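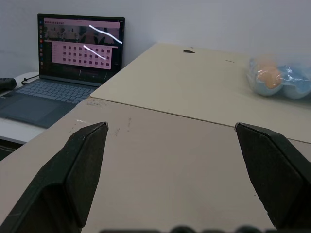
Figure 4.1 Soft toys in a clear plastic bag on a beige work surface.

Chapter 4
Bagging Soft Goods: What the Bag Does and Does Not Do

Most packing guides treat the clear plastic bag as a settled matter. Put the toy in the bag, they say, and the toy is protected. This chapter asks you to be slower to agree. A bag keeps dust off plush. It does little against crushing, and it can hold in damp that was there when the bag was closed.

The other usual claim is that clear plastic lets a packer check an order at a glance. Look again at Figure 4.1. A round orange item is easy enough to pick out, and so is something light blue behind it. But is the orange one a ball or a piece of fruit? The plastic crinkles and throws back the light, and color is most of what you get. If a packing list calls for two plush items that share a color, a glance will not settle it.

Consider the Ristton warehouse, which we will follow through this chapter. In January it packed 855 mixed toy orders and logged 14 complaints of a wrong item. The manager blamed careless staff. The supplier, Hedwood, blamed the labels. Neither had checked whether the errors came from look-alike toys, and so neither explanation deserves much weight yet – a point we return to in Section 4.3.

The work surface gets even less attention in the trade literature. Scuffs and scratches on a board are often waved off as cosmetic. Perhaps they are. A rough spot can also snag thin film, and a seam between two boards is a place where a bag may catch when it is slid across. Before you accept either view, run your hand over the table you use.

By the end of this chapter you should be able to:
Say what a plain bag protects against, and what it leaves exposed
Judge when a visual check is good enough
Inspect a packing table for spots that could damage film

Key terms: film, headspace, look-alike item, visual check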